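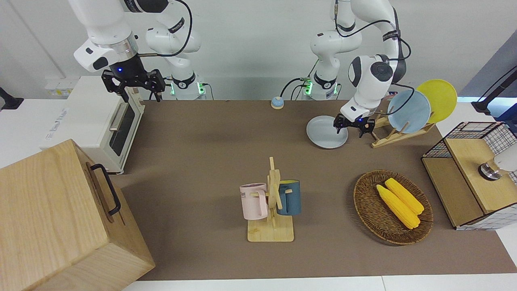
Aula 6 – Recolha de demonstrações para aprendizagem por imitação

Uma política aprendida por imitação só conhece aquilo que lhe foi mostrado. Se todas as demonstrações partirem da mesma disposição de objetos, o modelo aprende uma trajetória fixa e falha assim que um prato muda de sítio. Por isso, a primeira decisão de um projeto de recolha é o que varia e o que fica igual. Na bancada de cozinha que usamos nesta unidade ficam iguais as bases dos dois braços, o tapete castanho e o forno no canto de trás; variam a loiça e os alimentos. O prato azul-claro pousado no tapete, por exemplo, tem o escorredor de madeira ali perto, já com dois pratos de pé, e a mesma disposição serve para pedir «arruma o prato» ou «põe uma maçaroca no prato». São duas tarefas diferentes com um estado inicial comum, e é a instrução que tem de as separar.

1. Vocabulário

Episódio: uma execução completa de uma tarefa, do estado inicial à posição de repouso final. Guarda as imagens das câmaras, as posições das juntas, a abertura das pinças e a instrução em texto.

Estado inicial: disposição dos objetos antes do primeiro movimento. Deve ficar descrito na ficha antes de se iniciar a gravação.

Demonstração: episódio conduzido por um operador humano. Nesta disciplina usamos apenas teleoperação, com os comandos Kistum.

Episódio rejeitado: episódio que não entra no treino. Não se apaga. Passa para uma pasta própria, com o motivo.

2. O conjunto Kosumora

O conjunto que vamos analisar nas aulas práticas chama-se Kosumora e tem 766 episódios válidos, todos de tarefas de cozinha em cima de uma mesa. Foram rejeitados 109. Os motivos mais frequentes foram, por esta ordem, a queda de um objeto fora do alcance, a perda de sincronismo entre câmara e braço e a instrução trocada.

Este último caso merece atenção. Um episódio pode ter o movimento perfeito e a frase errada. Quem vê só o vídeo aprova-o, e o modelo aprende a associar «caneca» a um gesto feito sobre um prato. A revisão faz-se sempre com a instrução à vista.

3. Como variar o estado inicial

Variar à sorte não chega. Os operadores tendem a repetir as posições confortáveis, com os objetos ao centro e as asas viradas para o lado da pinça que costumam usar. O procedimento adotado é o seguinte:

– dividir a área útil em zonas e sortear a zona de cada objeto antes de cada episódio;
– sortear também a orientação, sobretudo em objetos com asa ou de forma alongada;
– trocar de braço quando a tarefa o permite;
– manter na mesa objetos que não entram na tarefa.

O último ponto é muitas vezes esquecido. Um suporte de canecas no meio da área de trabalho obriga os braços a contorná-lo, mesmo quando a tarefa é só com o cesto ou com os pratos. Se for retirado em todos os episódios em que não é preciso, o modelo passa a usar a presença do suporte como pista para adivinhar a tarefa, e deixa de ler a instrução.

4. Tarefas com um braço e com dois

Numa tarefa com um só braço, o outro não desaparece dos dados. As suas juntas continuam a ser gravadas e a sua posição de repouso conta. Se o braço parado estiver sempre no mesmo ponto, qualquer desvio no teste é uma situação nova para o modelo. Recomenda-se começar os episódios com ambas as pinças abertas e acima da mesa, em alturas ligeiramente diferentes.

Nas tarefas com dois braços, a dificuldade está na passagem. Um braço segura, o outro recebe, e há um intervalo curto em que os dois têm o objeto. As demonstrações apressadas saltam esse intervalo. O operador deve fechar a segunda pinça, esperar, e só depois abrir a primeira. Demonstrações lentas demais também prejudicam: longas pausas ensinam o modelo a ficar parado.

5. Ritmo de trabalho

Uma sessão normal rende uns 43 episódios, contando a reposição dos objetos. O número desce nas tarefas com loiça empilhada ou em escorredor, em que a tolerância é menor. Não se deve compensar encurtando a reposição. É nela que se garante a variação da secção 3.

A ficha de sessão (modelo Brarix, disponível na página da disciplina) tem de indicar o operador, a tarefa, as zonas sorteadas, as alterações de iluminação e qualquer recalibração. Se uma câmara for tocada, fecha-se a sessão e abre-se outra.

6. Trabalho para a próxima aula

a) Escolher uma tarefa de arrumação de loiça e escrever quatro instruções equivalentes em português, sem mudar o objeto nem o destino.

b) Indicar, para essa tarefa, que elementos da mesa ficam fixos e quais são sorteados. Justificar dois deles.

c) Ler vinte fichas de episódios rejeitados do conjunto Kosumora e agrupá-las por motivo. Assinalar os casos em que o episódio poderia ser recuperado corrigindo apenas o texto.

d) Propor um critério de sucesso que possa ser verificado na última imagem do episódio. «Prato arrumado» não é suficiente – é preciso dizer onde, em que posição e com a pinça em que estado.

Entrega em texto simples, máximo de duas páginas, um ficheiro por grupo.

Materiais relacionados
Aula 5 – Teleoperação e calibração das pinças
Aula 7 – Revisão e anotação de episódios
Ficha prática – Sorteio de zonas e orientações
Guia rápido dos comandos Kistum
Modelo de ficha de sessão Brarix
Sala Egger: marcações para agosto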